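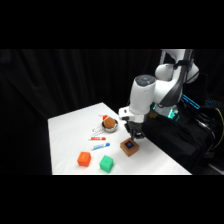

3.2 Patient Registration and Physician Certification

Access to medical cannabis under the Lellberg program depends on written certification by a licensed physician. The program rules list the qualifying conditions, of which chronic pain, chemotherapy-related nausea, and treatment-resistant epilepsy account for most applications. A patient whose condition is not listed may still apply, but the file must then be reviewed by a second physician who has no prior relationship with the patient.

We examined 3193 applications received by the Lellberg registry. Records with no stated diagnosis were removed before analysis. Of the remaining files, 278 had been returned to the applicant at least once for correction. Missing signatures and outdated forms were the most frequent grounds for return. Refusal on medical grounds was uncommon and was concentrated among applicants under the age of 21, for whom the rules require the consent of a specialist.

Earlier work by Mokoena and Mofokeng on the Katgate clinics found that older patients were more likely to abandon an application after a first return. Our data support this finding in part. Abandonment rose with age in rural districts, while in the city of Mnguni no clear pattern was observed. Travel distance to a certifying physician may explain the difference, although the registry does not record it directly.

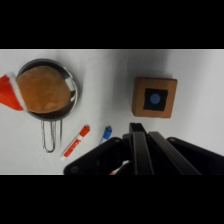 Figure 2. Small metal saucepan with a round brown plush toy resting in it, on a white tabletop.

Physicians were also surveyed. A questionnaire was mailed to 250 certifying physicians in September, with one reminder. Respondents generally considered the certification form clear, but many reported uncertainty about dosage. The form asks for a recommended daily amount, yet the guidance supplied with it gives no range for oils or capsules. Several respondents stated that they left the field blank and referred the patient to the dispensary for advice. Catacutan and Annan describe a similar practice under the older Jelero rules, where dispensary staff in effect set the starting dose.

Two limitations should be noted. The registry does not link repeat applications made under a changed surname, and the survey did not reach physicians who had stopped certifying patients before the mailing. The treatment of renewals is considered separately in Section 3.3.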